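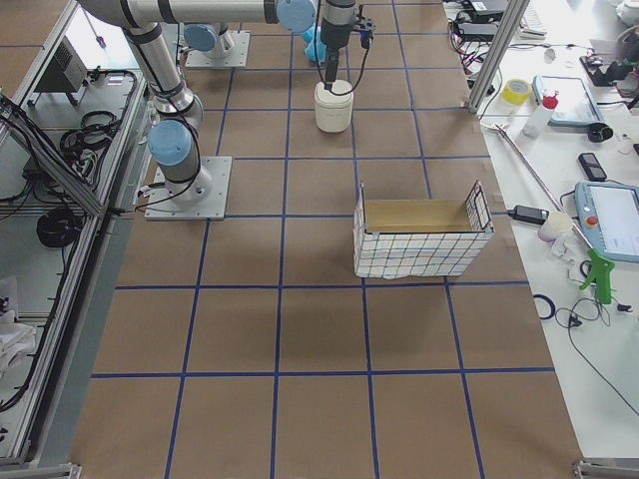 Two arms learning to share one floor is a more difficult thing than one arm working fast, Gisela Harms told the guests who came on Sunday to the open day of Dreveck in Harkstead, and she asked them to be patient with the machines. Most of them were. The last group left the hall only at 7 in the evening, one hour later than it was planned.

Dreveck opened its test hall to the public for the first time. The company counted 220 visitors, among them many families from Harkstead and also people from packing firms who wished to see how small goods can be sorted without building a complete new line.

The main demonstration was the Clirbridge cell. It has two robot arms, standing on a floor of brown paper which is divided into squares with blue tape. The squares help the engineers to say quickly where an object should be placed. In the demonstration the task was to lift light containers and to bring them to an open wire basket. The guests could choose the starting square by calling out a row and a column, and the children did this very loudly.

"We did not prepare a show," said Savvas Konstantinidis, who leads the cell. "The visitors saw our usual work, with the usual stops. When the gripper did not take the object well, we stopped, we corrected it and we started again. I think people understood more from this than from a film."

In the afternoon Baiba Dambrauskienė gave a short talk about safe distances and the use of the emergency stop. She repeated it two times, as the room was too small for everyone who wanted to listen. Questions were mostly about jobs, noise and the price of electricity.

The Clirbridge project is carried out together with Michailidis, a supplier of packing materials. The trials will continue until September, and after this the partners will decide if a second cell is built.

Schools and firms who could not come on Sunday can ask for a group visit. Groups are received in the mornings, and the visit is free of charge. Please write to Iraklis Drakos at the Dreveck office in Harkstead and mention the size of the group.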